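Home / Forums / Sleep and Stress
2 min read
Posted in September by the Mavura forum team

Short naps and memory: is the Gastent study any good?

tealmarsh
Has anyone read the Gastent paper on afternoon naps? They had 572 adults learn word pairs, then half of them slept for 19 minutes and half sat quietly. The nappers remembered more that evening. I work early shifts and nap most days, so I'd like it to be true.

oldkettle
Read it on Tuesday. The gap between the groups was small, and they only tested people once. A test the same evening says very little about what you keep for a month.

tealmarsh
They do say that in the discussion, to be fair. There's a follow-up planned.
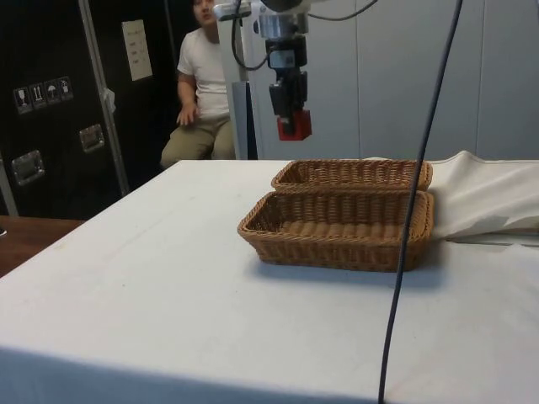
Photo: Kerunard picture library

pinfold_r
My issue is the control group. Sitting in a quiet room is dull. If you're bored and fed up by the end you'll do worse on any test, nap or no nap.

oldkettle
Don't agree. Quiet rest has helped memory in other studies, so if anything it's a tough comparison. The bigger problem is that sleep was self-reported. Some of the nap group may have been lying there awake.

pinfold_r
Fair point on the self-reporting. I still think they needed a third group doing something ordinary, like reading.

tealmarsh
The Manalastas survey had 1,332 people and found no link between naps and memory. But that was a questionnaire, and people who nap a lot may be sleeping badly at night.

oldkettle
Yes, I wouldn't put those two side by side.

Comments

grebe69
I'm 69 and nap after lunch. Can't say my memory is any better, but I feel less grumpy.

lowfield
Does the time of day matter? Anything after four and I'm awake half the night.

tealmarsh
They all napped at 2pm, so the paper can't tell you.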